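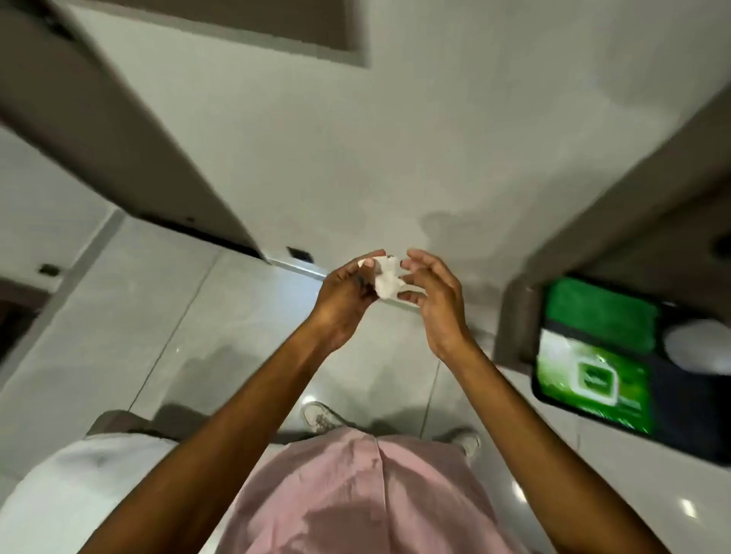

Zito is a messaging application for phones and desktop computers, best known for its small group voice calls and for a feature called the porch, where members of a group can leave a line open and let friends drop in as they please. It was created by the Finnish programmer Reijo Tikkanen and is published by Kemppainen, a software company that had made address book and calendar programs before it turned its attention to chat.

search this wiki Go Advanced search

History

Tikkanen began Zito as a side project, mostly as a way of keeping in touch with relatives who lived several time zones apart and who never could agree on which app to use. The first version did very little by the standards of the day. It sent text, it sent pictures (slowly, and only one at a time), and it showed a small lamp beside each name that glowed when that person was free to talk. People grew fond of the lamp, and it has survived every redesign since, though its color has changed from yellow to green and, after a good deal of grumbling on the user forum, back to yellow again.

Kemppainen took over the project when its audience outgrew the single rented server it had been running on. Tikkanen stayed on as lead designer, and the company's older calendar program was folded into the app a little at a time, so that a group could settle on a time for a call without leaving the conversation. Voice calls for groups came next, and then video, which was offered first to people on the beta channel and opened to everybody the following June.
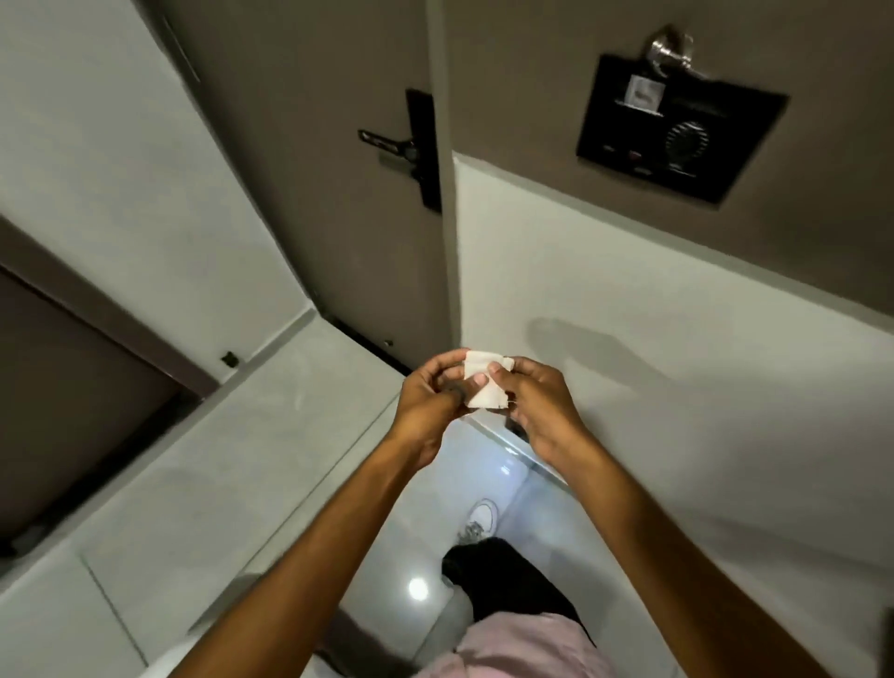
Vol. 2, No. 3

Features

A Zito group is built around a shared thread, much like those of other messengers, and anybody who has used one of them will feel at home within a few minutes. Messages can be edited or taken back, and a taken-back message leaves a faint gray line where it used to be, so that replies to it still make some kind of sense. Stickers, voice notes and polls are all supported. Threads can be searched by word or by sender, and the app keeps 365 days of messages on the phone itself before moving the older ones to an archive, which opens from the same menu and can be saved as a plain text file by those who like to hang on to their old conversations.

The porch is the feature most people mention first. When a member opens it, the rest of the group sees a little door symbol at the top of the thread, and a tap on the symbol joins the call with the microphone off. There is no ringing. Many families leave it open through the evening while they cook or do the dishes, chatting now and then and otherwise just keeping one another company, and this easygoing use is what Tikkanen had in mind when he drew up the first sketches.

Calls are carried by Wonar, a piece of software written at Kemppainen that lowers the picture quality before it touches the sound. On a poor connection the video may turn blocky or freeze altogether while the voices carry on quite clearly. Wonar was later put to work in the company's other programs as well.
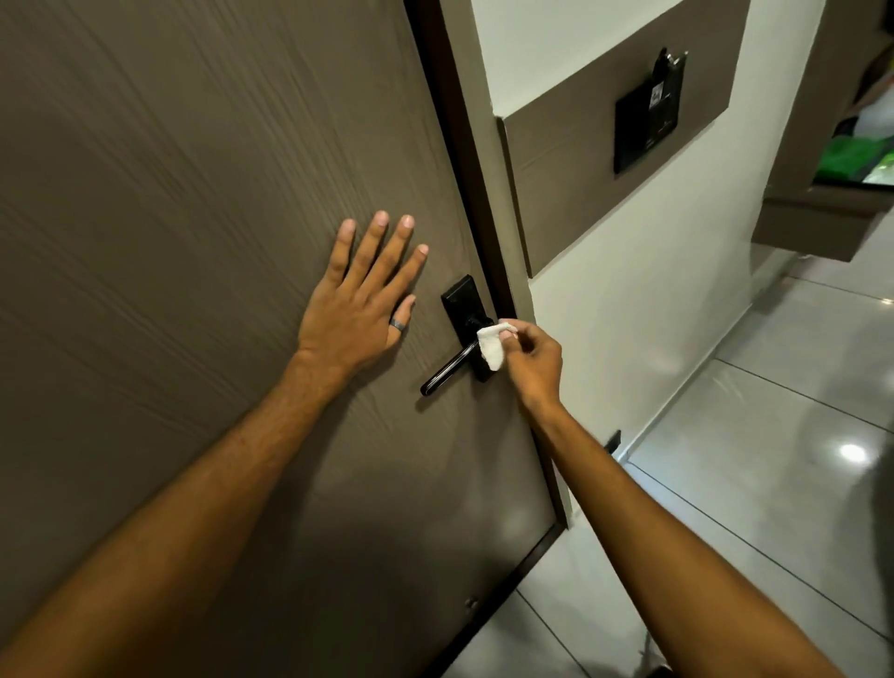
Connection with Cemard

Cemard is a separate messenger from the same company, meant for workplaces, with longer threads, shared folders and a stricter set of controls for whoever runs the account. For a good while the two apps could not talk to each other at all, which puzzled people who used one at the office and the other at home. A bridge was added to the beta of both, letting a Cemard user accept a call from a Zito contact, and it was made a regular part of the apps once the beta period ended. Text messages do not cross the bridge, and neither does the porch.

Reception

Reviewers have generally been kind to Zito, praising its clear sound and its plain, uncluttered screens. The most common complaint concerns moving to a new phone, a job that asks the user to keep both devices switched on and close together until the archive has been copied across. Others have wished for larger calls. Kemppainen has kept the limit low on purpose, and Tikkanen has said more than once on the user forum that he would like a Zito call to feel like a kitchen table, with room for everybody to get a word in.

See also

Cemard
Group calling
Wonar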